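Home | Data | Changelog | Contact

# Grundham Women's Sport Sponsorship Listings

02/08/2026, by Filipa Rebelo

A table of kit and pitchside sponsorship deals at amateur women's clubs in the Grundham league area. One row is one deal. There are 2,216 rows covering 247 clubs.

## Columns

- `club_id` – stays the same if a club changes its name
- `sport` – football, netball, hockey or rugby
- `sponsor_type` – local shop, trade, national firm, private person
- `term_months` – length of the deal as signed
- `value_band` – A to E, blank if the club would not say

Band A is anything under 100 pounds. Deals paid in goods are marked `K` in `value_note` and have no band.

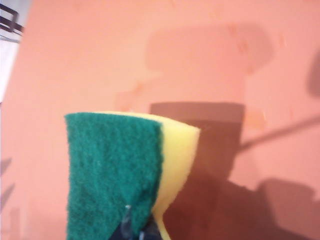 Jarrah Waaka asked in July whether the K rows should be given a cash value, as leaving them blank makes the netball clubs look poorer than they are. We have left them blank for now. Clubs price donated goods in very different ways.

## Known problems

Deals shorter than 30 days are missing before version 2. Plilel clubs sent paper forms, so expect spelling mistakes in `sponsor_name`. Renewals at Usuga are sometimes entered as new deals.

## Comments

**Fletcher Tamihana:** Is term_months rounded up or down? Ours shows 11 and we signed for a full season.

**Filipa Rebelo:** Down. I'll add that to the column notes.

**Sanaa Benkirane:** The hockey rows load fine now, thanks.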